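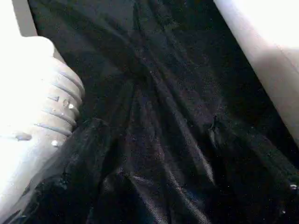 Zadenen Travel Wrap, Black

Gisela Daza knitted the first Zadenen wrap for herself, for a long winter of flights between Hobart and Darwin, and she'll tell anyone who rings the shop that she only meant to make the one! Her seatmates kept asking where she'd bought it, and here we are, with a whole shelf of them and a waiting list every June.

It's a generous, softly glossy wrap, 70 cm wide and long enough to go twice around your shoulders with a bit left over to tuck under your chin. On a plane it's a blanket. At the other end it's a scarf (or a pillow, if the motel lets you down), and it rolls up small enough to live in the bottom of a handbag. We've kept the edges plain so there's no fringe to catch in a zip or a seatbelt.

Black is our best-selling colour by a long way. It's a proper deep black and it forgives a spilled coffee, though we'd still sponge it off with cool water when you get the chance.

Details
Fabric: fine, with a subtle satin-like sheen
Width: 70 cm
Colour: black (also in Grarach grey while stocks last)
Code: 800-11

Care
Cold hand wash or the wool cycle, with a gentle wool wash. Dry it flat in the shade, please, never on a hanger, as the weight of the water will pull it long. A cool iron through a cloth is fine. A little pilling in the first few wears is normal and comes away easily with a comb.

Gift wrapping
Nicanor Yáñez does all our parcels and is very proud of his ribbon. Leave a note at the checkout with your message and he'll write the card by hand. You have 20 days to swap for another colour, provided the wrap hasn't been worn or washed.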